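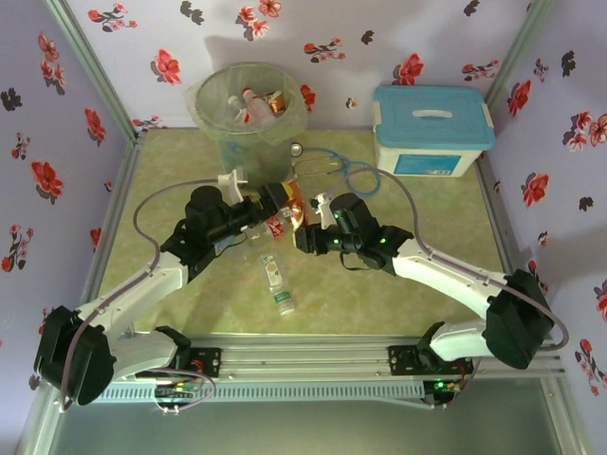 Nutum Washable Wall Covering

Interior Finishes > Wall Coverings > Paper-Backed, Washable

By Vilgot Aasen, Product Information, Jaddale
Updated in April

Nutum is a paper-backed wall covering with a clear washable face, supplied in rolls for use in homes, rental units, school rooms, reception areas and small work areas. It is produced for Jaddale and sold through Rallham supply counters and by direct order. The range consists of 17 patterns and a set of plain companion colors. All patterns are kept in regular stock, and any of them may be ordered under item number 3953 followed by the two-letter pattern code printed on the back of the sample card.

The product is intended for interior walls and partitions only. It may be applied to painted drywall, cured plaster, sanded plywood and most rigid sheet board. It is not approved for shower surrounds, for exterior use, or for any surface that will be regularly heated.

Product Details

Each roll is trimmed at the mill and is ready to hang with butted seams. The printed layer is protected by a matte clear coat that accepts a damp cloth and mild soap. In Jaddale's own wear test, the face coat was wiped 200 times with a wet cotton pad before any change in color could be measured. Results in use will depend on the cleaner chosen and the pressure applied. Abrasive powders, solvent cleaners and melamine sponges will dull the coating and should be kept away from it.

The backing is a heavyweight paper that remains stable when pasted. Customers who have worked with older papers will find that Nutum expands very little between pasting and hanging, and that the seams remain closed as the wall dries. A booking time of five minutes is recommended for full-length strips. Short strips over doors and under windows may be hung after three.

Plain companion colors are printed on the same backing as the patterned papers and take the same paste. They can be hung next to a patterned strip without any difference in thickness at the seam. 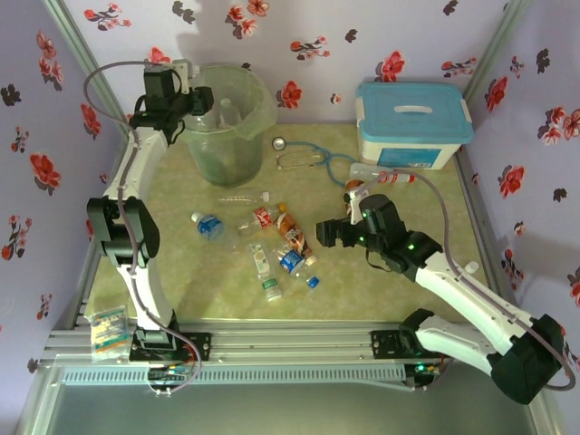
Choosing a pattern for a small room calls for more care than choosing one for a large room. A print that appears modest on a sample card will gain strength when it is carried around a corner and repeated on a facing wall. Customers are advised to pin up at least two full-width samples, side by side, and to look at them in the morning and again under lamps. Large florals can succeed in tight quarters when the floor is kept quiet. The photograph shows the principle at a reduced size, with red flowers and dark gray leaves on all three walls and a pale mottled surface underneath. Where a floor already has a strong grain or a bold tile, one papered wall and three plain ones will usually give a calmer result.

Corners deserve a separate decision. In a conventional room, the paper is wrapped past an inside corner by half an inch and the next strip is lapped over it. In booths, display units and other framed enclosures, a metal or painted wood strip may be fitted over the joint instead. The strip protects the cut edge and allows a single damaged panel to be replaced later. Rallham counters carry corner strip in mill finish, white and black. It is sold by length and cut at no charge.

Surface Preparation

The quality of the finished wall depends largely on work carried out before the first strip is pasted. The following sequence applies to all patterns.

1. Remove switch plates, hooks and nails. Turn off the power to any outlet on the wall.

2. Wash the wall with warm water and a small amount of household detergent. Rinse and allow it to dry overnight.

3. Fill holes and dents with a fine filler. Sand flush when hard, and remove the dust with a dry brush.

4. Apply one coat of Le Goff wall primer to the entire surface. New drywall requires two coats. One pail of primer is sufficient for about 900 square feet on a sealed surface.

5. Strike a plumb line at a distance from the corner equal to the roll width less half an inch.

Glossy paint must be sanded before priming. Walls that show water stains should be examined by a qualified contractor, and the source of the moisture corrected, before any wall covering is ordered. Jaddale does not accept claims for lifting or discoloration on walls that were damp at the time of hanging. 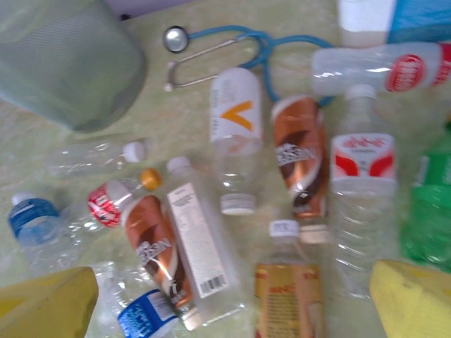
Primer should be left to cure for a full day in a heated room and for two days in an unheated one. A simple check is to press a strip of painter's tape to the wall and pull it away slowly. If the tape lifts any primer, more drying time is needed. Hanging over soft primer is the most common cause of open seams reported to our service desk, and it is not a defect in the paper.

Paste and Hanging

Nutum is hung with a ready-mixed clear paste. Powdered pastes may be used if they are mixed to the heavyweight consistency stated by their maker. Paste is applied to the back of the strip with a roller or a wide brush, working from the center toward the edges. The strip is then folded paste to paste, without creasing, and set aside for the booking time.

The first strip is positioned along the plumb line with two inches of excess at the ceiling and two at the baseboard. It is smoothed with a plastic tool or a soft brush from the center outward. Seams are rolled lightly after ten minutes. Heavy pressure at the seam will force paste onto the face and may leave a shiny line. Paste on the printed surface should be removed at once with a clean damp sponge and clear water.

A fresh blade should be used for each strip – two, if the wall is rough at the ceiling line. Dull blades tear wet paper, and the tear is seldom noticed until the strip has dried.

Patterns with a straight match are aligned at the same height on every strip. Patterns with a drop match require alternate strips to be moved by half the repeat. The type of match and the length of the repeat are printed on the label of each roll, and both should be read before cutting begins. It is good practice to cut three strips, lay them face up on the pasting table, and confirm the match before cutting the remainder.

Estimating and Ordering

To estimate the number of rolls, measure the total width of the walls to be covered, divide by the usable roll width, and round up to obtain the number of strips. Add one repeat to the height of the wall for each strip. Doors and windows should not be deducted unless they are wider than two full strips. One extra roll should be kept for repairs.

All rolls for a project should carry the same run number. Slight differences in color between runs are normal. If additional rolls are needed after the original order, the run number should be given to the counter so that a matching search can be made. Unopened rolls may be returned to Rallham within 60 days with the original receipt. Cut lengths and corner strip are not returnable.

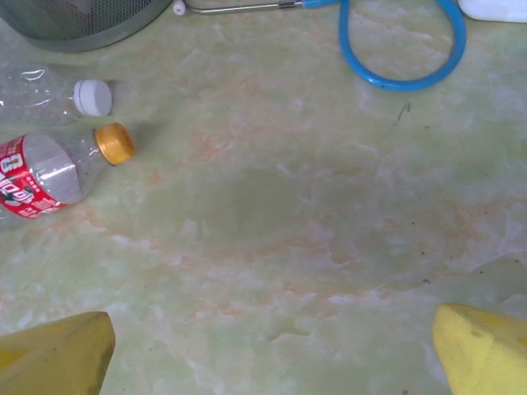

Orders of more than ten rolls are shipped on a pallet and require a person at the delivery address to sign. Smaller orders are sent by parcel carrier in a reinforced tube. Rolls should be inspected for crushed ends on arrival and stored flat, in a dry room, until they are used. Rolls stored upright for long periods may develop a curl at the lower edge that makes pasting difficult.

Care and Repair

Routine care consists of dusting with a soft cloth or a vacuum brush. Fingerprints and food marks should be wiped with warm water and mild soap, then with clear water, and patted dry. Ink and crayon may leave a permanent trace, and early attention gives the best chance of removal.

Small tears can be repaired by lifting the torn edge, applying paste with an artist's brush, and pressing the edge back into place. A larger area is repaired by fixing a matching piece over the damage and cutting through both layers with a sharp blade. The old section is then removed and the new one pasted into the opening.

Nutum is strippable. When a corner is loosened and pulled slowly at a low angle, the face and backing should come away together from a properly primed wall. Remaining paste is washed off with warm water before repainting.

Samples

Sample cards are available at every Rallham counter. Full-width samples are supplied on request, with a limit of four per household. Trade customers may borrow the complete pattern book for two weeks against a deposit.

Comments (4)

hallwayproject
We hung the gray leaf pattern in a narrow hall and the seams have held very well. The booking time really does matter. My first strip went up too early and had to come down again.

M. in the basement
Can this go over old paneling if the grooves are filled?

Jaddale Product Information
Grooved paneling may be covered if the grooves are filled and sanded and a liner paper is hung first. Please allow the filler to dry for at least two days.

Terrace4
Wish the plain colors came in half rolls. I needed one strip over a door and now have most of a roll of green in the closet.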